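# Fold it on the bed

I have been folding clothes on beds for 40 years and I will defend the practice to anyone who'll stand still long enough. Not the bench, not the ironing board, not the top of the dryer with your elbow against the wall. The bed! It's the biggest flat surface in most homes, it sits at a reasonable height, and it's soft enough that a T-shirt stays where you put it.

My neighbour Odair Amaral disagrees, and we've been at this since June. He folds at the kitchen table, standing up, radio on, and he gets a sharper crease than I do. I'll give him the crease. A table is firm and you can press down on it properly. But his table also has the fruit bowl on it, and the mail, and at six o'clock it has dinner on it, so the whole basket has to be finished or shifted. My pile can sit there until bedtime, and then it has to be dealt with, or I'm sleeping beside it. I love a chore with a built-in deadline.

Grip matters too, and it's where beds really come into their own. Jersey slides. Put a smooth T-shirt on a polished table and one sleeve is forever heading for the floor, while a cotton doona cover hangs on to it just enough that you can let go, walk round to the other side and pull the far corner straight. I've tried this on linen, flannelette and a slippery satin thing I got from Villanueva (a mistake, and not only for folding), and plain cotton is the best of them. Flannelette is nearly too good. You have to peel things off it.

And then the colour! People who fold on a white counter miss out on this completely. A kid's bed is best, with the loudest cover in the house, because every shirt you lay down looks like it's been put on display. You notice a loose thread at the hem, or a mark you'd meant to soak, and you notice that you own a really beautiful yellow.

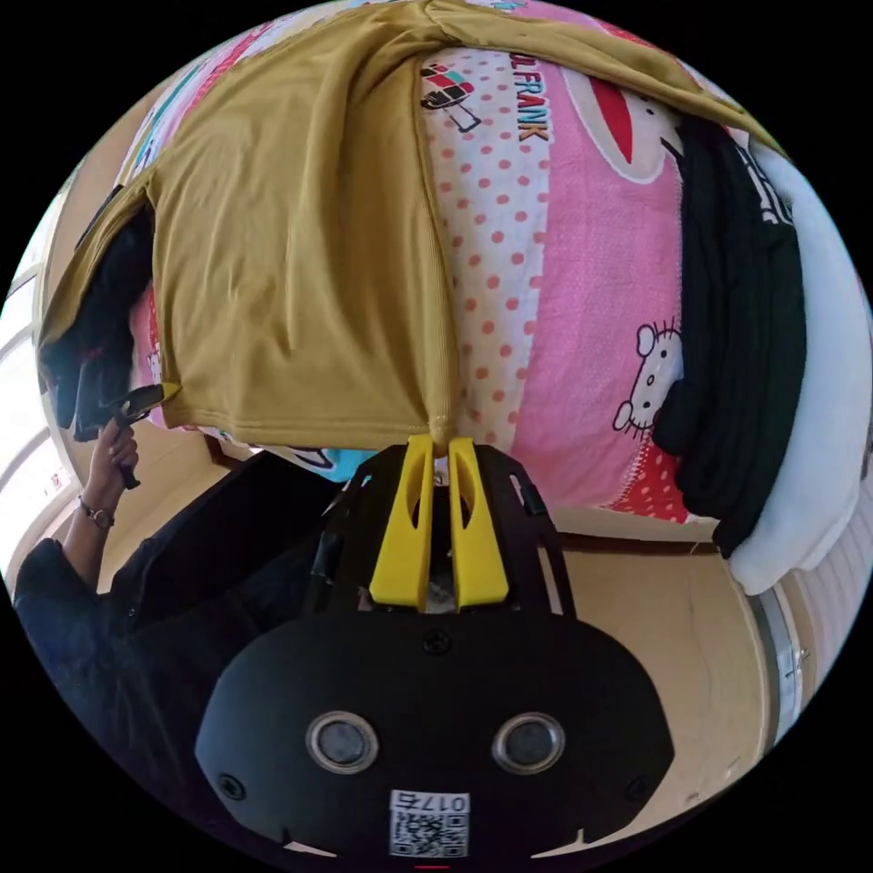
*Mustard jersey on pink polka dots, held at the hem. The navy can wait its turn.*

I always start with the hem. My aunt taught me to go shoulders first, the way they do in shops, and it does look lovely, but a hem tells you straight away if the shirt has twisted in the wash. Get the bottom band level and the long creases in the body mostly sort themselves out with a flat hand. After that it's 2 folds in from the sides and one up, or two up for a shallow drawer like my old Dosetti dresser, which sticks if you so much as look at it.

Big things are better with somebody on the other side of the bed – sheets, obviously, but shirts as well if you're in the mood for company. Some of the best talks I've had with my kids were over a basket of washing, everyone's hands busy and nobody having to look at anyone.

Odair says he'll try it when I try the table for a month. I've said a fortnight.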